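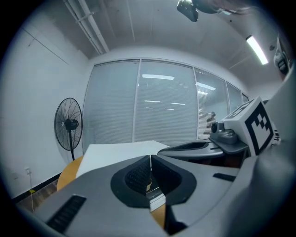 Two of the handheld grippers at Grandudier, with the white table behind them.

I'd been trying to get Gebremedhin Endale on the phone since July, and when he finally called me back he was eating lunch and wanted to know if I minded. I didn't mind! I drove over the following week anyway, because this is a conversation about hands and I wanted to see his while he talked.

Endale spent most of his working life packing small parts for Wouters, the hardware supplier out by the Nalldale exit. Hinges, brackets, drawer runners, the little bags of screws you lose on the way home from the store. These days he works for Grandudier, which is building the packing line that Wouters plans to switch on next year. His job is to pick things up with a pair of handheld grippers, over and over, so that a robot arm can learn from the recordings.

"My brother calls it playing with tongs," he told me. "I said fine, you come do it for a shift and then tell me about your shoulders."

The shoulders came up a lot. On the old line he could feel a bad bag through his fingertips — a short count, a burr on a hinge — and toss it without looking. With the grippers he has to watch the jaws the whole time. The fingers are lined with textured rubber pads, and he says you learn what they'll hold and what they won't. Flat washers are the worst. "A washer on a table, you have fingernails for that. I don't have fingernails now. So I slide it to the edge, and then I take it. Took me two days to stop being angry at washers."

His target for a good week is 1000 clean recordings. The first week he managed 700, and he thought they'd send him home. What slowed him down was speed, if that makes sense. He was packing the way he'd always packed, in one long blur, and the engineers kept asking him to finish one move before he started the next. He found that hard to take from people who had never worked a line.

"They were polite about it. But I was proud of being fast. That was my thing, you know? People on the floor knew me for it."

I asked him the question I'd driven over to ask, which was whether he felt like he was training his own replacement. He put his coffee down and looked at me like I was the tenth person to say it (I probably was).

"Sure. I think about it. But the bagging jobs, people were leaving those already. My wrist was bad. Semach was always short on nights." Semach is the staffing agency that supplied most of the packers, and it's how he got his own start there. "What I worry about is the new guy. I came in with no English and I could pack a bag the first day. Where does he go now?"

Wouters has said it will keep the current packers on and move them into inspection and loading. Endale believes that about the people who are there today. He's less sure about the jobs once those people retire, and he'd like to see something in writing about the hours, which the inspection side hasn't settled yet.

He did get one thing changed. The early plan had the robot filling bags from a single big bin, and he told the engineers that the bins at Wouters never arrive sorted, whatever the paperwork says. They didn't argue. The next batch of recordings was all mixed parts, and he picked the mix himself, out of spite I think, with plenty of washers in it.

"Now they ask me first," he said. "Before, at the old job, 2 supervisors in all those years asked me anything. I remember both of them."

He misses the radio, and he misses talking while he works. The recording room is quieter than he likes and he catches himself humming. The pay is better. He's home for dinner, which his daughter has mixed feelings about, since he now checks her homework.

We went on for a while about soccer after that and I stopped taking notes. On the way out I asked if he'd go see the line when it starts up. He said he'd have to — somebody has to check how it does with the washers.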